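Small Cells & Benchtop Robots > Maintenance and Repair
Thread: Fingers drifting off center, sorting cell, losing my mind a little

dradora_bench
Posted June 27, 2023

Hi all, long time reader, first real question. I look after one small sorting cell in our Honville shop. One arm, one electric parallel gripper, a camera at the wrist, and a table where we dump panel parts to be sorted into trays. Buttons, breakers, pilot lights, that kind of thing. It ran great all spring and then sometime in May the picks started landing off to one side. Not much! But the right finger touches the part first and shoves it before the left one gets there, so small stuff ends up crooked in the grip.

What I've done so far: rehomed the gripper, reran the hand-eye calibration twice, cleaned the rails, swapped the finger pads. The calibration comes back clean both times and the picks are still off. The cycle counter says 2554 since I last had the fingers off, if that helps anybody.
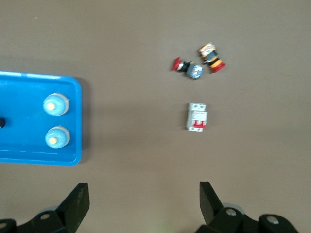 My gut says the vision is fine and the problem is mechanical, but I'd like to hear it from someone who's had one of these apart. The Kjærgaard manual has a single page on finger alignment and it mostly tells you to call them. I've been testing with the same handful of parts so I can compare one run to the next, the little white breaker with the red toggle and the two red push buttons, plus the blue tray over on the left as the drop spot. The breaker is the worst one. It's narrow and light so it just gets pushed along until the other finger catches up. The buttons I can sort of forgive, they're a goofy shape lying on their sides like that and I never expected a perfect grab on them.

Anyone been here?

torque_and_tea
Replied:

Check the bracket bolts before you do anything else. The black mounts those finger plates sit on have slotted holes on a lot of grippers, and they creep. You can calibrate the camera till the cows come home, it has no idea your finger moved.

Quick test: close the gripper slowly on a gauge pin with the arm standing still. Put a dial indicator on the pin. If the pin moves sideways when the fingers meet, there's your answer.

mossyoak77
Replied:

I'd go the other way. I've had this exact symptom and it was the camera mount. A wrist camera takes a bump, it tilts a hair, and everything shifts by the same amount every time. Did you rerun the calibration with the board at the height of the parts, or up at some convenient height? If the board was high, a clean number doesn't mean a thing down at the table.

dradora_bench
Replied:

@mossyoak77 board was flat on the table both times. I did wonder about a bump so I put a wrench on the camera mount screws and they were all snug.

@torque_and_tea I don't have a dial indicator at this building but I can borrow one. Do I have to pull the fingers to see if the holes are slotted?

torque_and_tea
Replied:

Nope. Back the bolt out on one side and look straight in. Do one finger at a time so you always have a reference, and draw a line across the joint with a paint pen first. Ask me how I learned the paint pen part.

jidel_owner
Replied:

Does it drift the same direction if you turn the wrist 180 and pick the same part? That's the first thing I'd want to know. If the error turns with the gripper, it's fingers or jaws. If it stays put on the table, it's the camera or your table frame. Takes five minutes and no tools. We have a Jidel cell that's a lot like yours and I do this every time somebody complains.

mossyoak77
Replied:

Careful with that one though. The camera turns with the wrist too, so a tilted camera can give you an error that turns right along with the gripper. It only splits cleanly if you teach the pick by hand and leave vision out of it.

jidel_owner
Replied:

OK fair, yes. Taught point, vision off. I do it that way out of habit and forgot to say so.

dradora_bench
Replied:

Did it over lunch! Taught a point over the breaker, vision off, lined it up by eye as well as I could and closed slow. Right finger touches first. Turned the wrist 180, closed again, and it's still the right finger (the same physical finger, so now it's coming from the other side of the table). So the error goes with the gripper and the camera's off the hook, I think?

torque_and_tea
Replied:

Camera's off the hook. Go look at your bolts.

mossyoak77
Replied:

Agreed, I'll take the loss on this one. I'd still redo the hand-eye once the fingers are fixed, in case you've been nudging offsets to make up for it.

dradora_bench
Replied:

Uh, yeah, there may be an offset or two in there. I'll pull them out.

Got the dial indicator this afternoon. The pin moves sideways when the fingers close, plain as day. I paint-marked the right bracket and backed the bolt out, and the hole is slotted. The bolt was only a little better than finger tight. The left one was properly tight. I've got a feeling I did the left one with the torque wrench, got called away, and did the right one by hand. Slid it back until the pin sat still, tightened it, checked again, still good.

grumpy_integrator
Replied:

Put threadlocker on it or you'll be back here by fall. Blue, not red. And quit relying on a slot to hold position. Drill it for a dowel pin and be done.

torque_and_tea
Replied:

Please don't drill it for a dowel on the strength of one loose bolt. The slot's there so you can adjust it when you change fingers. Threadlocker yes, dowel no.

grumpy_integrator
Replied:

I've doweled every gripper I own and I have never once had a finger walk on me.

jidel_owner
Replied:

And how often do you change fingers?

grumpy_integrator
Replied:

Never, they're doweled.

dradora_bench
Replied:

Going with blue threadlocker and no drill for now, we swap fingers when the part mix changes and I don't want to paint myself into a corner. I'm also adding a pin check to my sheet every 500 cycles, with the paint line as a quick look in between.

Took the fudge offsets out, reran the hand-eye and ran the same parts 7 times through. Breaker comes up straight every time. One of the buttons still twists a bit on the way up but I'm going to leave that for another day and another thread. Thanks everybody, really.

mossyoak77
Replied:

Try grabbing the button by the square body if you aren't already. Start the new thread and post your grip width when you do.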